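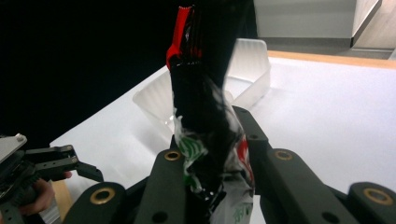 Unit 6: Grip faults on flexible packaging

These notes go with the Saturday lab. Read them before you pick up a hand-held gripper. The case is the Clakatero trial, run for the Torres snack line at the Hunuddale site. The trial logged 3,242 grasps, and 955 of them were marked as faults.

1. What went wrong

Most of the faults were slips. The operator closed the fingers until the film wrinkled and took that as a firm hold. Film wrinkles long before the contents are held. On the lift, the bag slid down through the fingers or turned sideways.

A smaller group were false grasps. The log said "closed on object" when the fingers had closed on a fold of film and nothing else. Noreen Horgan's review at Jatasville found 24 of these in the first 200 records, all entered as good.

2. Check before each run

Open the jaws fully over a clear part of the work surface. Look at both fingertips for dust and wear. Set the zero with nothing between the fingers. In the trial, the zero was set once in the morning and never again. 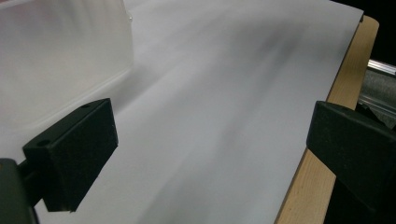

Fig. 6.2. Jaws open over the paper sheet, nothing held.

3. Holding the bag

Bring the fingers in on the body of the bag, below any twisted or gathered part. Close slowly, then wait two seconds before lifting.

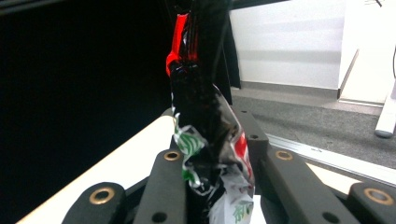
If the bag moves against the fingers during the wait, open up and start over. Do not squeeze harder to save a bad grasp. Two bags burst that way in the trial, and one operator got a pinched thumb reaching in to catch the contents. Keep your free hand away from the jaws until they are open.

For next class: sort the September log sheet into slips, false grasps and other. Bring your totals.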